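Stostley Building Services Group
Minutes of the Facilities Meeting
February 7, 2023

Present: Keir MacRitchie (chair), Halvard Strömberg (minutes), site leads for Stesel and Tanui
Apologies: Grolora site lead

1. Previous minutes
Approved with one correction. The Stesel boiler contract runs to the end of May.

2. Heating controls, Stesel
The new thermostats are in on the ground floor. The upper floor still runs on the old timer and was heating overnight last month. Keir has asked the contractor for a price to move it to the same controls. The quote should include removing the old wiring. 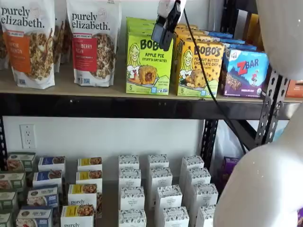 Halvard asked if the overnight setting could be lowered in the meantime. Agreed. The Stesel lead will change it this week and log the meter readings.

3. Air filters
Tanui has 48 filters in stock, which covers the next change. Grolora has none. Agreed to move half of the Tanui stock to Grolora and reorder. Spending limit for the reorder is $1,000.

4. Loading door, Tanui
The door seal is torn and the heater beside it runs all day. Two repair quotes received, one for just over $2,000. The lower quote leaves out the bottom strip. 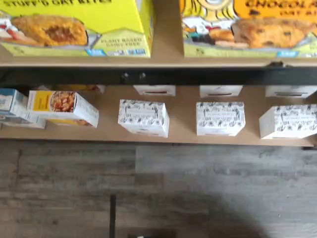
Keir wants both quotes on the same basis before deciding. Halvard to go back to the second firm.

5. Any other business
Roof fan at Stesel is noisy again. Added to the service visit list.

Actions
KM: upper floor controls quote
HS: door quotes, filter order
Stesel lead: overnight setting, meter log

Next meeting: Tanui office, room 3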